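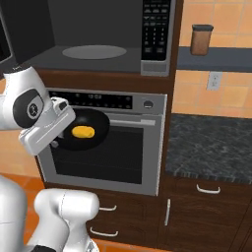 # Clorum Kitchen, home licence

3 Dec 2021

I bought the home licence for Clorum Kitchen in April and have used it most weeks since, first on my own machine and then on the shared one at Grindbridge. It cost £597, and that is a lot for software if you are building one robot in your spare time. This review is for people in the same position. If you have a lab behind you, the price and some of my complaints won't matter much.

The build is a two-armed machine on a fixed column, meant to pick up food and pans and put them where they are wanted. Ryszard Sobczak is doing the metalwork and I am doing the control side. The arms are second-hand Hidside units and only one of them works at the moment, so for now most of the testing is done in simulation.

## Setting up

Installation took an evening. The installer is fine, but the graphics driver it wants is older than the one I had, and the error message when it finds the wrong one is just a number. Osvaldo Monti had met it before and told me which version to use. Vasiliu, who make the package, answered my email two weeks later with the same advice.

After that you load a robot file and a kitchen. Our own robot file needed its joint limits rewritten, so I started with the white robot that comes in the package and swapped ours in later. I would do it that way again.

## The kitchens

You get cupboards, drawers, a wall oven, a microwave, a sink and worktops, and you can change the wall and counter finishes. I have mostly used dark wood units with orange walls. The strong colour is ugly but it is a fair test for a vision system, especially with yellow food about the place.

Handles are modelled as solid shapes, and that has been useful. Carrying a pan past the oven, the arm has to allow for the bar across the door and the knob beside it. My first planner took no notice of either. On the real thing that would have meant a bent wrist, and Ryszard would have had to make another one.

The sink is the hardest area. The arm has to go up and over the edge and then down beside the tap, and the worktop clutter (fruit bowl, plant, soap dispenser) all has to be kept clear of. Small items on the bottom of the basin are awkward, as the fingers reach the floor of the sink before they close. I ran the sink pick 40 times with our settings and got 28 clean lifts. Most of the failures were the fingers pushing the item along. 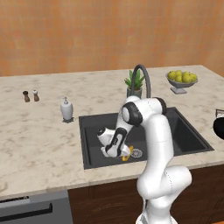
## Physics

Rigid things behave well. Pans have believable weight and a badly held handle will turn in the grip, much as our real one does.

Food is less good. It is all hard. An egg slides about in a pan like a pebble and the corn rolls too freely when the pan is tipped. Marcelle Gautier, who builds grippers on the next bench, tried a soft fingertip model and gave up on it. If you are working on grip force, this is not the package to buy.

There is no water either. The tap is scenery.

## Cameras

You can put a camera anywhere, including on the arm near the gripper. I nearly skipped this part and it has become what I use most. From there you see the fingers, the thing you are reaching for and usually a good piece of your own arm. It taught me that our planned bracket was too low. Raising it by 29 mm in the robot file took a minute. Ryszard has since cut the real one to match.

Shadows are soft and rather flat. A detector trained only on these images did badly under the strip lights at Grindbridge until I mixed in real photographs.

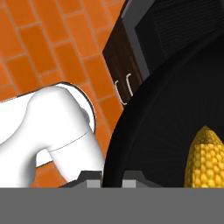
*Close view over the gripper, with corn in the pan.*

## Speed and running costs

On my home computer, which has a mid-range card, one camera runs in real time and two do not. The shared machine manages three. Updates are included for a year. After that you keep what you have, and I probably won't renew.

## Verdict

Good on reach, collisions and camera placement. Poor on food and anything wet. The manual is short and has mistakes in the section on joint files. There is a trial version with one kitchen and no camera tools, so ask Vasiliu for the full trial by email. They gave Marcelle one.

Four out of five for planning a build, two if you need the contact forces to be right.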